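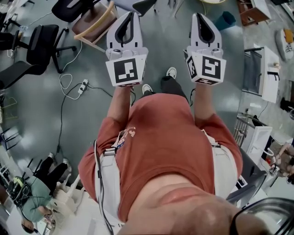
One reader wrote in to ask whether the Caron 2000 kit is still worth starting on now that the donor cars are getting hard to find. It is, if you already have a donor or know where one is parked. The rest of the questions we get most often are answered on this page.

Garage > Kit Builds > Caron 2000 > FAQ

What is the Caron 2000?
It is a fiberglass body kit with a steel subframe, made by Netance and meant to go on a shortened rear-drive sedan floorpan. You supply the donor car, the engine and gearbox, the wiring and most of the glass. Netance supplies the body panels, the subframe, the windshield surround and the hinges.

Do I need a particular donor?
The subframe is drilled for one floorpan only, the Fisodari sedan, in either two-door or four-door form. The wagon floor is longer behind the seats and the rear mounts do not line up. People have made it fit by moving the mounts, but we have not done that and can't give you measurements.

How much does the finished car weigh?
Ours came to 1042 kg with a full tank, the spare wheel and no driver. The steel bumpers and the original seats account for a good part of that. A car with lighter seats and no rear bumper will come in lower.

Which paint did you use?
Single-stage urethane in cream over a gray epoxy primer, with the lower sills in satin black. The stripes are paint and were masked before clear coat. We used Justumen fine-line tape for the curves over the rear arches - the regular tape lifted on the tight part and we had to sand that side back and do it again.

Can the panels be painted straight out of the crate?
No. The gel coat has release wax on it. Wash it with dish soap and warm water, wipe it down with wax and grease remover, then sand with 320 before primer. Let the panels sit somewhere warm for at least 28 days before you do any of this. Fresh fiberglass keeps shrinking for a while and the weave can show through the finish later.

How long did the build take?
Almost 3 years, working weekends and some evenings. The body fitting took one winter. Wiring took longer than anything else.

Do the doors really need shimming?
Yes, on every car we have seen. Hang the doors bare, with no glass or seals, and shim the lower hinge first. Once the gap at the rear edge is even, fit the seal and check again. Expect the door to sit proud until the seal takes a set.

What wheels fit under the arches?
15-inch wheels fit with no trimming. 16-inch wheels fit at the back, but the front ones touch the inner liner at full lock unless you cut it. We run 15s all around.

Is the car street legal?
Ours is registered on the donor title with an inspection for the modified body. Rules differ from state to state, so call your own motor vehicle office before you cut anything. Keep every receipt, and take photos of the donor VIN plate while it is still attached to the car.

Can I buy the stripe templates?
They are not for sale. The full-size pattern is a free download on the Paint page. Print it at 100 percent and check the ruler along the bottom edge before you cut.

Will you build one for me?
No, we only work on our own cars.

Last updated 22 May 2025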